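About Us

Totbridge is a small research company that works on one stubborn question: how do you teach a pair of robot hands to handle cloth the way people do at home, without thinking much about it? We have been at it long enough now to have opinions, and since visitors to this page tend to be a mix of students, possible partners, curious neighbors and the occasional parent of somebody who works here (hello!), we'll try to tell the story in a way that suits everybody.

It started with Elisa Marchetti and Osvaldo Greco, who shared a lab bench and a long-running argument. Osvaldo had spent years on simulated fabric and could make a virtual towel do almost anything. Elisa kept pointing out that his towels had no hems, no waistbands and no stitching, and that nobody she knew folded laundry in a simulator. They made a bet over whether a policy trained only on real human folding could beat the best simulated one on ordinary clothes. The bet was never properly settled, but the two of them had so much fun arguing over the results that they wrote a proposal together, and Cattaneo, the engineering firm down the road, lent them two rooms and a very old coffee machine.

Our method is called Plimine. A person holds a gripper in each hand and folds clothes with them, in a real bedroom or living room, at whatever pace feels natural. Each gripper carries its own camera, so what we learn from is the view at the fingertips, plus the path each hand takes and how wide the jaws are open at every moment. No robot is needed for this part, and that has made all the difference to how much we can collect and how many kinds of homes we can collect it in.
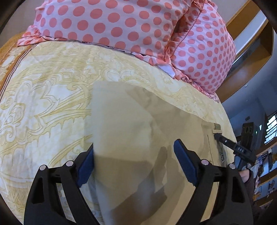
The piece we are proudest of is what we do with two hands at once. Most early attempts (ours included, we're sorry to say) treated the left and right hands as two separate learners who happened to be in the same room. That goes fine with a washcloth. It goes badly with anything long, where one hand has to hold still and wait while the other travels. Thandeka Fourie, who joined us from textile engineering and has folded more test garments than the rest of us put together, suggested we label the waiting as carefully as the moving. So in Plimine a hand that is holding, or simply hovering near the cloth until it is wanted, is treated as doing a job. We call these stretches "rests," and the model learns to predict when a rest should end from what both cameras see.

We tested the idea on our own collection of 2073 folding sessions. For the evaluation we kept back 174 garments that the model had never met, and ran the same robot arms with and without the rest labels. With them, the arms finished the full fold on 131 of the garments; without them, on 96. Those are our numbers, from our rooms, and we'd love for someone else to try to reproduce them. The failures are worth as much to us as the successes, and they are all in the report, including a whole afternoon of cardigans that we would prefer to forget.

Pants have become our favorite thing to work with, and they are the first thing we hand to anybody new. They are long enough to need both hands, heavy enough to drag on the bedding, and full of edges that look alike to a camera. A hem is a good example of why we like to learn from the fingertips. When beige cloth lies folded on beige cloth, the color gives you almost nothing, and what remains is the row of stitching running along the hem and the narrow dark opening where the upper layer lifts a little off the one beneath. Lucie Grewal, who leads our perception work, built a small network we named Drultenine to look for exactly those hints, and it now supplies the grasp points for everything else we do. She trained the first version on 912 hand-marked hems, most of which she marked herself, with a great deal of radio for company.

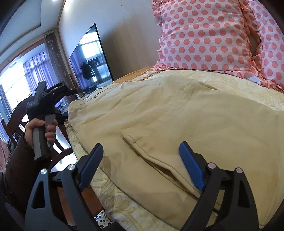

Working in real homes is a choice we made early and would make again. A lab table is flat, evenly lit and the same every day, and a policy raised on one gets a terrible shock the first time it meets a mattress. Patterned covers are especially good teachers; a cream one with leafy yellow outlines and ruffled polka-dot pillows at the end of it gives the model plenty of other edges and folds to sort out from the garment it is meant to be handling. Light through a window does its part too. We don't tidy any of this away, and we ask the people who record for us to leave their rooms the way they like to live in them.

Lino Piras looks after that side of things. He visits every household before we start, explains what is recorded and what is kept, and goes back afterward so that people can look through their sessions and ask for anything to be removed. He also trains everyone on the grippers, which takes most people an afternoon. The first few folds are always clumsy, and we keep those as well, marked as practice. Households are paid for their time, including the practice.

We are still a small team and would like to stay one for a while yet. At the moment we are working on shirts with buttons, on fitted sheets (wish us luck) and on letting the model recover when a corner slips out of the jaws halfway through. A first set of 2000 sessions, with the rest labels included, will be shared with university groups in December, and if yours would like to be among them, please write to Lucie and tell her a little about what you have in mind. Students looking for a project should write to Thandeka. For anything else, or if you just want to come by and see the coffee machine, Elisa answers the general mail and is usually quick about it.

Page last updated 14 Nov 2024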